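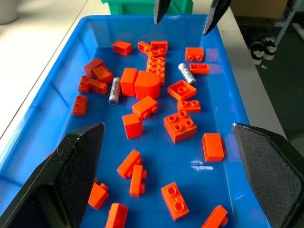 Prix de transfert : ce que la documentation d'un groupe de taille moyenne devrait contenir

Les obligations fiscales des groupes établis dans plusieurs États sont d'ordinaire commentées à partir des plus grandes entreprises. J'ai souhaité consacrer ce billet à une situation plus courante, celle du groupe de taille moyenne qui facture des services et des redevances entre ses propres filiales, et qui découvre tardivement l'étendue de ce qui lui est demandé.

Le dossier qui a nourri ces réflexions concerne le groupe Lestach, dont l'effectif s'élève à 700 salariés. La société mère détient deux filiales opérationnelles, Brindero et Ambrosio, ainsi qu'une entité titulaire des marques, Sinness. Cette dernière emploie quatre personnes et perçoit de ses sociétés sœurs une redevance calculée sur le chiffre d'affaires. Le schéma est classique et n'a rien d'irrégulier en soi. Il appelle toutefois une justification que le groupe n'avait jamais mise par écrit.

Le principe applicable est celui de la pleine concurrence. Les conditions convenues entre entreprises liées doivent correspondre à celles qu'auraient acceptées des entreprises indépendantes placées dans une situation comparable. L'énoncé tient en une phrase ; sa démonstration occupe en pratique plusieurs mois, et elle suppose des données que les services comptables ne conservent pas toujours sous la forme voulue.

L'analyse fonctionnelle

Geeta Solanki, qui a dirigé les travaux pour le compte du groupe, a commencé par les fonctions réellement exercées. Qui décide du lancement d'une gamme ? Qui autorise les dépenses de promotion ? Qui supporte la perte en cas d'échec commercial ? Les contrats désignaient Sinness. Les échanges internes, les délégations de signature et les comptes rendus de direction montraient que l'essentiel des décisions était pris chez Brindero.

Cet écart entre le contrat et la conduite effective des parties constitue, à mon sens, le point le plus fragile de nombreux dossiers. Une convention bien rédigée ne protège guère l'entreprise lorsque l'entité rémunérée ne dispose ni du personnel ni de la compétence nécessaires pour maîtriser les risques qui lui sont attribués.

La recherche de comparables

L'étude initiale avait retenu 1 621 sociétés. Après application des critères d'indépendance, d'activité et de disponibilité des comptes, il en restait 88, puis 30 à l'issue de l'examen individuel. La réduction est importante sans être anormale. Le motif de chaque exclusion doit en revanche être consigné, ce qui n'avait été fait que pour la dernière étape. Bimla Tyagi, chargée de la relecture, a demandé que le tri soit repris depuis l'origine - décision coûteuse, mais que j'approuve entièrement.

Il convient également de rappeler que la médiane d'un échantillon n'a pas de vertu particulière lorsque les sociétés retenues ne partagent ni les mêmes actifs incorporels ni le même stade de développement.

Les prestations de direction

Lestach refacturait à ses filiales des frais de siège selon une clé fondée sur le chiffre d'affaires. Une partie de ces dépenses relevait du seul intérêt de l'actionnaire : consolidation des comptes, préparation des assemblées, relations avec les prêteurs. De tels frais n'ont pas vocation à être supportés par les filiales. Leur retrait de l'assiette a conduit à revoir la convention de services, dont la nouvelle version est entrée en application en avril.

Reste la question du calendrier. Je recommande d'établir la documentation au cours de l'exercice, et de rapprocher les marges constatées des marges visées avant la clôture des comptes. Un ajustement opéré à temps demeure une écriture de gestion ; opéré après un contrôle, il expose le groupe à une double imposition dont l'élimination par voie amiable peut demander plusieurs années.

Le traitement des redevances versées à Sinness n'est pas encore arrêté. Deux options sont à l'étude, le transfert des marques à Brindero ou la réduction du taux, et j'y reviendrai dans un prochain billet lorsque l'évaluation des actifs aura été remise.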